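Acceptance Runs

1. Background

Marloes Verstraete had cleared test cabinets at Stisport for six years before the arm came to do it. The job title was Reset Technician. A cabinet came off a durability cycle with whatever had been loaded into it, and she emptied the drawers, put the contents on top in the agreed layout, signed the sheet and went to the next one. Her record for a full day was 35 cabinets. The sheet had a box for initials and a box for remarks, and she used the second more than anyone else on the floor.

In June the company leased the arm from Penov, together with an integrator named Karthik Haque. The contract called for 2,100 supervised runs before the arm could work a shift without an operator. A run was defined as follows: lower drawer open, one item inside, item to be removed and placed on the top surface without moving anything already there. The limit was 90 seconds.

Marloes was assigned to supervise. Her pay grade stayed the same and her title became Run Supervisor. She was given a tablet with two buttons, Accept and Reject, and no box for remarks. 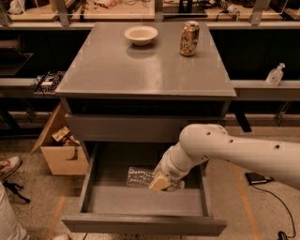 2. The bottle

Rigid items were passed in the first week. The water bottle took longer. It was thin plastic and had been squeezed so many times that it no longer had one shape. The arm's model of it was of a new bottle.

"It closes on where the wall should be," Marloes said.

"It corrects from contact," Karthik said.

"It corrects after it's pushed it."

He asked how she did it. She had to go to a drawer and watch her own hand. She took the bottle near one end, with the thumb on a ridge, and she lifted that end first. She had not known about the ridge. Karthik wrote it down and asked her to do it again, slower, and then again with her left hand. By lunch he had four pages of notes and she could no longer pick up a bottle without noticing it.

That afternoon he loaded a new grasp routine. In the release notes it was called Grasp 7. Saranya Ramasamy, who ran the floor, read the notes and asked what had happened to Grasp 6. Karthik said it had been fine for cans.
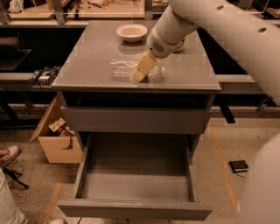

The acceptance rate for soft items went up over the next few days, and with it the speed at which Marloes had to press the button. The tablet gave her four seconds after each placement. If she pressed nothing, the run was recorded as accepted. She asked Saranya whether that was in the contract. It was, in an appendix, and Senthil Thevar from purchasing had signed it.

Senthil came down to look. He had bought the cabinets, the benches and the arm, and had seen none of them in use. He watched nine runs.

"What would you reject?" he asked.

"Depends where it ends up."

"It ends up on top. That's the requirement."
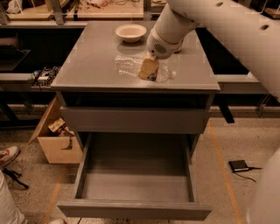

The requirement had been written from her old sheets, and her old sheets said "on top" because the person reading them had always been her. What they left out was the next station. Alcides Teixeira, at inspection, collected the items with his right hand while holding the scanner in his left. A bottle lying across the middle of the top with its cap end to the right was easy for him. The same bottle turned to point at the bowl would roll when he touched it, and the bowl would go. She had set things out for Alcides for six years. They had discussed it once, in her first month, and the discussion had lasted as long as it took him to say "other way."

She explained this to Senthil. He asked if it could be expressed as an angle.

Karthik said it could.

They spent two days on the angle. Alcides was called over and asked to pick up a bottle in forty positions and to say after each one whether he minded. He said he minded being asked. The value they settled on was entered in the specification with a tolerance, and the arm met it on the first evening. 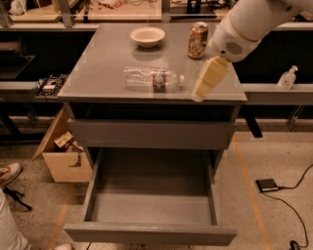

3. Handover

Run 2,100 was accepted on a Thursday at 4:10 p.m. Marloes pressed the button with two seconds left. Karthik moved the cardboard box away from the side of the cabinet, coiled his cables and shook hands with everyone who was standing nearby.

Saranya had two openings to offer. One was at the Sutport plant, supervising a second arm through the same program. The other was in inspection, beside Alcides, at one grade lower. Marloes asked how long the Sutport program would run. Saranya looked it up. The Liu line there had more item types, and the target was 3,965 runs.

"And after that?"

"It doesn't say."

Marloes asked whether the tablets at Sutport had a box for remarks. Saranya wrote the question on the back of the offer letter and said she would send it to Senthil. Down the aisle the arm had started on the next cabinet, and Alcides was waiting at the far side of it with the scanner in his left hand.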